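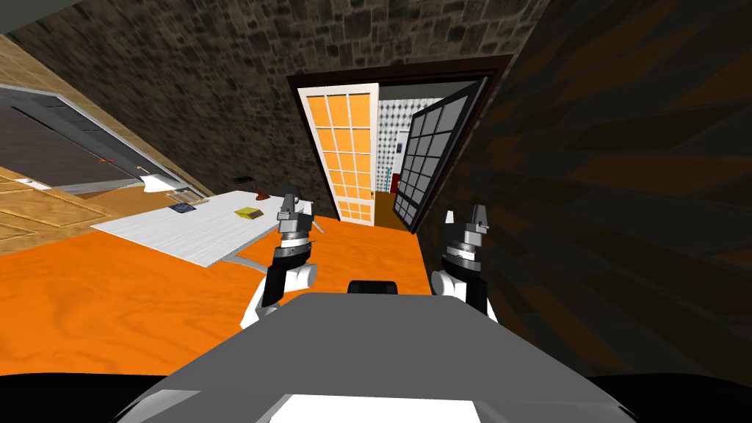 Cuaderno de taller, enero, 7:40

Sigue lo de la masa madre de centeno. Dejo apuntado el estado de las cosas antes de que se me mezclen los lotes en la cabeza, que ya bastante mezclados están en la cámara.

El lote 4 amaneció plano. Plano con dignidad, hay que decirlo: olor correcto, miga ácida, corteza de buen color y la altura de una baldosa. Harina Fornura integral, la del saco nuevo, misma hidratación que el lote 3 y misma sal. Lo único distinto es el saco. Ya sé que echarle la culpa al saco es lo que hace todo el mundo cuando no quiere mirar el termómetro, así que también miré el termómetro. Marcaba lo de siempre. Lo cual me deja otra vez con el saco.

Masa total del lote: 2080 g. De refresco entraron 351 g, pesados dos veces porque la primera la báscula estaba apoyada sobre un trapo. (Para quien venga después: el trapo NO va debajo de la báscula. Hay un cartel. El cartel lo escribí yo y el trapo también lo puse yo.)

Primera fermentación en bloque, pliegue a los 60 minutos. La masa estaba pegajosa, más de lo normal incluso para centeno, y se abría por los bordes al levantarla. Apunté "floja" en la pizarra y alguien añadió debajo "como todos en enero". Se queda.

Hipótesis, por orden de pereza:

Actividad enzimática alta en la harina nueva. Encaja con la pegajosidad y con esa línea gomosa que aparece a un dedo de la base al cortar. Pedir a Fornura el número de caída del saco. Lo pedí ya una vez y me mandaron el catálogo.

Refresco pasado. Lo usé tarde, cuando ya había empezado a hundirse por el centro. En el lote 3 lo cogí justo en el punto alto, y salió un pan decente. Aquí el saco tendría una coartada razonable.

Horno. El Tzavaras tarda lo suyo en recuperar temperatura después de abrir la puerta, y la abrí tres veces para ver si el pan subía. No subía. Tampoco ayudé.

10:15. Corte del lote 4. Alveolo cerrado, zona densa abajo, centro húmedo al tacto. Sabor muy bueno, que es casi lo que más molesta. Tostado en lonchas finas aguanta bien y con queso curado no se nota nada. Lo anoto como "pan de tostar" y así el balance del mes mejora un poco.

11:30. Monto una prueba pequeña, dos tarros con el mismo refresco: uno con lo que queda del saco viejo, otro con el nuevo. Goma elástica a la altura inicial en los dos. Los dejo en el estante de encima del fregadero, lejos de la ventana. Por favor, no moverlos, no taparlos del todo y no darles de comer por compasión.

15:50. El tarro viejo ha pasado bien la goma y tiene la superficie abombada. El nuevo también ha subido, algo menos, pero está mucho más líquido y las burbujas revientan enseguida. No demuestra gran cosa, aunque el saco ya no parece tan inocente.

Pendiente:
- Llamar a Fornura otra vez.
- Repetir con refresco en su punto y harina nueva, hidratación más baja. Será el lote 5.
- Probar el molde Dalotum con tapa; el de siempre pierde por la costura.
- Devolver a Prornwood la pala de madera, que sigue alabeada. Dicen que se endereza con el uso. Lleva el uso de todo el otoño.
- Lavar el trapo.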